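Wakisik taken off the menu at Flarnix, can I make it at home?

Posted by MarrowAndPeas, 11 October 2026

Hello all, I'm hoping one of you lovely people can help me. Flarnix, the burger place, has been doing that fizzy lime and chilli slushy called the Wakisik since April, and I'm afraid I have become rather fond of it (my daughter says it tastes like a swimming pool, but she won't eat olives either, so I don't take much notice). I went in on Friday and it had gone from the board. The girl at the till was very sweet about it and said it had only ever been a limited run and they'd be bringing in something with mango.

I've had two goes at making it and both were a let-down. The first was lime cordial, lemonade and a pinch of chilli powder, all whizzed up with ice, and it went watery before I'd sat down. The second time I put the lemonade in the freezer beforehand and ended up with a solid lump and a very cross blender. The flavour wasn't far off, to be fair, but the fizz had vanished. Does anybody know how they keep it fizzy and slushy at once? And is the salty edge on top just salt, or something cleverer? I'd like to serve it at my sister's birthday, so I need enough for a crowd.

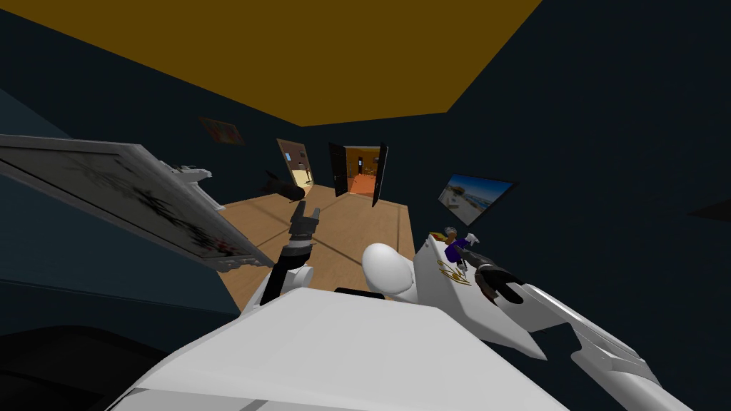
The drink itself first, because you were closer than you think! Don't freeze the lemonade. Make a strong syrup from lime juice, sugar and a little water, freeze that in a shallow tub, and scrape it with a fork every half hour or so until it's all crystals. Pile it into glasses and only then pour over very cold soda water, slowly, down the side. For a party I'd set up somewhere you can get in and out of easily, with double doors like the black ones standing open at the far end of that room, as you'll be going back and forth to the freezer all evening and a tray of full glasses is no fun through a narrow doorway. A wooden floor is handy too, lime syrup being a misery to get out of carpet. My big batch uses 590 ml of lime juice and it went round my whole family last summer with some to spare, although I grant you we aren't all big drinkers of the stuff. As for the top, I use fine salt, chilli flakes and grated lime zest, mixed the day before so the zest has time to dry out a bit.
TeapotLane

It's just citric acid. Cheap as anything, get it in the baking aisle or at a home brew shop. Half a teaspoon in a jug, taste it, add more if you're brave. I thought the Wakisik was horrible by the way, but each to their own.
gravyboat_68

I'd go along with TeapotLane on the scraping, it's the same way my mum did her lemon ice and she never owned a blender in her life. The one thing I'd add is to leave the chilli powder out of the drink altogether. It sits on the surface and you get it all in the first mouthful, and then you cough all over your sister's guests. Slice a fresh green chilli into the syrup while it's warm, leave it for ten minutes, then fish it out. Start with half a chilli and taste as you go, as they do vary terribly. I've also used a bottled lime and chilli syrup from Nông, which saves a lot of squeezing, but it's on the sweet side so you'd want extra lime with it. Do let us know how the party goes, and if the mango one turns out to be any good I'd love to hear about that as well!
Pudding Basin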